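# Why Does Some Stuff Float and Some Stuff Sink?

I have a big bin at my house that I use for what my family calls the Splash Test. You fill it with water, you gather up a bunch of things from around the house, and before each one goes in, everybody yells "FLOAT!" or "SINK!" as loudly as they can. I've been doing this for years and I still get plenty of them wrong.

So let's talk about why some things float, and how you can get really good at guessing (better than me, I hope!).

## It's not just about heavy

When I was a kid, I was sure I had it figured out. Heavy things sink, light things float. Easy!

Then I rode the little ferry that crosses the river at Grakbridge. That ferry carries cars. CARS! It weighs more than my whole house, probably, and there it was, bobbing along like a duck. Meanwhile I dropped a tiny pebble over the side and it went straight down. The pebble weighed less than my sandwich.

So heavy and light can't be the whole story. What matters is how heavy a thing is *for its size*. Grown-up scientists call this **density**. I think of it as how tightly packed something is.

Imagine two lunch boxes that are exactly the same size. You stuff one with popcorn and the other with wet sand. Same size, very different to carry! The sand one has way more stuff crammed into the same space, so it's more dense.

Water has a density too. If a thing is more tightly packed than water, it sinks. If it's less tightly packed than water, it floats.

## Water pushes back

Okay, try this next time you're in the tub. Take an empty bottle with the cap screwed on tight and push it under. Feel that? It shoves your hand back up! Let go and it pops out and probably splashes the wall. (Sorry to whoever cleans your bathroom.)

When you put something in water, it has to move some water out of the way to make room for itself. That water wants its spot back, so it pushes up. The more water you shove aside, the harder the push.

You can measure this in your kitchen. A liter of water weighs 1,000 grams, so half a liter weighs 500 grams. If your floating toy boat pushes aside half a liter of water, the water is holding up 500 grams of boat. Pretty strong, for something you can stick your finger through.

## Picking things to test

The best tests have a mix of shapes. I like at least one thing that's hollow, one thing with a handle, and one thing shaped like an animal, mostly for fun.

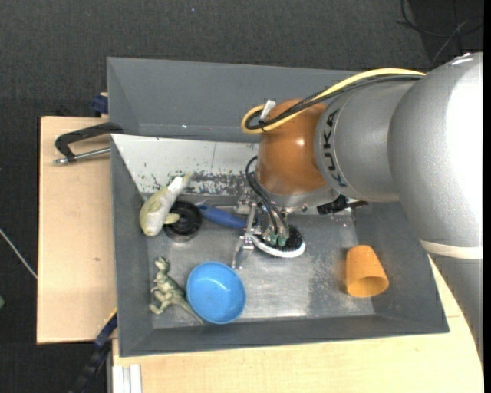 **Varkero**
*Writer and Chief Splasher, Borkance Science Pages for Kids*

Let's make some guesses, starting with the cup and the bowl, since they're the sneaky ones. Say you have an orange cup. Set it down gently on the water with the opening facing up and it may well float, even if the stuff it's made of would sink all by itself. That's the air inside helping out. The cup plus its air takes up a lot of room and doesn't weigh much. Now tip it sideways so the water rushes in. The air escapes, and the cup has to manage on its own.

A blue bowl works the same way. It's wide, so it pushes aside a lot of water without going down very far. Try loading it with pennies, one at a time, and see how low it gets before the edge dips under. My record is 100 pennies, and then I sneezed.

A toy fish is a funny one. You'd think a fish would be good in water! But a toy doesn't know it's a fish. If it's hollow and sealed up, it'll probably float on top. If it's solid rubber, down it may go. Same deal with a toy dinosaur. Give yours a gentle squeeze first. If it's squishy and has a little hole in the belly, it could start out floating, slowly fill up, and then sink in the most dramatic way possible.

Brushes are my favorite, because a brush is usually made of more than one material. One end can ride lower than the other. Before you drop yours in, guess which end will be lower, the handle or the head. I love that moment when it tips.

And if you have something round and black and you're not sure what it's made of, great! Mystery objects get the loudest yelling.

## Do your own Splash Test

You'll need:

- a big bin or tub (check with a grown-up about where to put it!)
- water, filled up to about the middle
- things that are allowed to get wet
- a towel, and then another towel
- paper and a pencil

Draw 2 columns on your paper, one for your guess and one for what happened. Put each thing in gently. Wait a little while before you write anything down, because slow sinkers will trick you. And please leave out anything with batteries or a plug. Always have a grown-up nearby when there's a tub of water around, and pour it out when you're done.

## One more to try

Roll a lump of modeling clay into a ball and drop it in. It sinks. Fish it out, dry it off, and pinch it into a boat with nice high sides. Set it on the water and let go.

It's the very same clay! You didn't take any away. But now it's spread out and holding air, so it pushes aside a lot more water, just like the Grakbridge ferry does. If yours leaks, pinch the cracks shut and try again. My first boat was a total disaster, and my second one was shaped like a shoe, but it floated.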